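首页 > 家庭调酒 > 糖浆与浸渍 > 问答

自制橙皮杏仁糖浆分层、发苦,还能救吗?

Lenka Baláž 发表于 2026年4月18日

我平时在家调酒,主要做迈泰和几种酸酒。以前买瓶装的杏仁糖浆,觉得香精味重,今年二月开始自己做。前两次还可以,第三次出了问题,想请教一下有经验的人。

做法是这样的:去皮杏仁500克,烤箱低温烤到略微上色,打成粗粒,加热水泡了一夜,用纱布挤出杏仁奶。然后按重量一比一加白砂糖,小火加热到糖化开。关火以后放了两个橙子的皮,盖上盖子闷着,第二天早上才捞出来。最后加了一点橙花水和一小杯伏特加,装瓶进冰箱。

现在有两个问题。第一,放了三天以后,瓶子里上面浮着一层厚厚的白色东西,下面是半透明的淡黄色液体,摇一摇能混回去,过半天又分开。第二,喝起来尾段明显发苦,前两次没有这个味道。前两次用的是同一个牌子的杏仁,没有加橙皮,橙花水是后来换的,原来用的是Rurkitz,这次买的是Belkadi。

想知道:分层算不算坏了?苦味是橙皮还是橙花水造成的?这一批做了差不多11小瓶,倒掉有点可惜,有没有办法补救?

另外,我看到有人说可以加阿拉伯胶,有人说用搅拌机高速打就行,哪个更可靠?

Brodie Henare

分层正常,摇一摇用就行。苦是橙皮泡太久。下次泡半小时就捞出来。

Aniela Tomaszewski

我在酒吧做过几年备料,杏仁糖浆每星期都要做,把你的问题分开说。

一、分层不等于变质

杏仁奶本身是油和水的乳液,没有乳化剂的情况下,油脂和细小的固体会慢慢往上走。糖浆密度比较大,这个过程反而更明显。判断有没有坏,主要看气味和瓶盖:开瓶有气冲出来,闻着发酸,或者表面长出有颜色的斑点,就整瓶倒掉,不要尝。只是白色一层,摇匀后气味正常,可以继续用。

你加的那一小杏伏特加起不了多少防腐作用,一比一的糖浆糖度也不高,冷藏建议两周内用完。用不完的分成小份冷冻,解冻以后会分层得更厉害,重新打一遍就好。

二、苦味

最可能的是橙皮里的白色部分。热糖浆加橙皮,再闷一整夜,苦味会出来很多。削皮的时候刀要放平,只取最外面那层,闷二三十分钟,尝到橙香就捞。

橙花水也有可能。不同厂家的浓度差得很远,换牌子以后不能照原来的量加。Belkadi这个牌子我没用过,你可以拿一杯清水滴几滴,再拿一杯滴同样多的旧牌子,对比着尝。如果清水那杯就带苦味和肥皂味,那就是它的问题,下次减到一半。

还有一种可能是杏仁烤过头了。颜色到浅金就要出炉,出炉后余温还会继续加深颜色,所以要马上摊开放凉。

三、这一批怎么补救

苦味去不掉,只能盖。方法有两个:

1. 再做半份不加橙皮、不加橙花水的原味杏仁糖浆,跟这批对半混合。混合以后先尝,不要急着补香料。

2. 加极少量的盐。先配一份百分之二十的盐水,每瓶滴两三滴,摇匀再尝。盐能压苦,但多了糖浆就废了,所以一定要一滴一滴来。

混好以后优先用在味道重的酒里,比如牙买加朗姆做底的迈泰,苦味不容易显出来。像日本鸡尾酒那种白兰地加杏仁糖浆的简单配方就不要用了,缺点全在面上。

四、阿拉伯胶还是搅拌机

两个可以一起用。单用高速搅拌机能撑几天,之后还是会分。阿拉伯胶粉先跟少量糖干拌,再慢慢撒进温水里,边撒边搅,静置几个小时让它完全吸水,然后再跟杏仁奶一起打。直接把胶粉倒进热糖浆会结块,很难打散。用量大概是成品重量的百分之一,先少后多。

五、装瓶和放置

瓶子用开水煮过,倒扣沥干。糖浆凉到不烫手再装,留一指宽的空隙,方便以后摇。每瓶写上日期和有没有加胶。标签不要贴在瓶盖上,几瓶同时打开的时候很容易盖错。
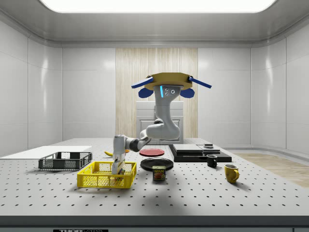

六、下次的顺序

先做原味,分成两份,一份加橙皮,一份不加。这样出了问题知道是哪一步。橙花水最后加,冷藏一晚再决定要不要补,因为刚做好的时候糖浆是温的,香味会显得比冷的时候冲。

Marama Tipoki

补充一点,上面没有提到杏仁本身。我有一次也是苦得不行,最后发现是买到的杏仁不对。国内市场上有甜杏仁(南杏)和苦杏仁(北杏),名字和样子都接近,跟做糖浆常用的巴旦木又是两回事。苦杏仁不能这样大量打浆,有毒性,不只是味道的问题。你说用的是同一个牌子,应该没事,但最好还是看一下包装上写的品种。如果真的是苦杏仁,这批不要补救,全部倒掉。

我自己现在不加橙皮,想要橙味就在调酒的时候多加一点橙味利口酒,好控制。

浏览 2,537 次 · 73 人觉得有帮助

评论

Lenka Baláž:谢谢各位。看了包装,是巴旦木,没问题。按照滴清水的办法试了,新的橙花水确实冲很多,但是不苦,那应该就是橙皮。明天先做半份原味的来混。

Paora Donnelly:伏特加换成高度朗姆也可以,我一直这么做,用在迈泰里味道更顺。冷藏还是两周。

Brodie Henare:百分之一的胶对我来说太稠了,摇出来泡沫很多。我只放一半的量。

Aniela Tomaszewski:回楼上,可以,减半的话每次用之前摇一下就行。另外更正我上面一个错字,“一小杏伏特加”是一小杯。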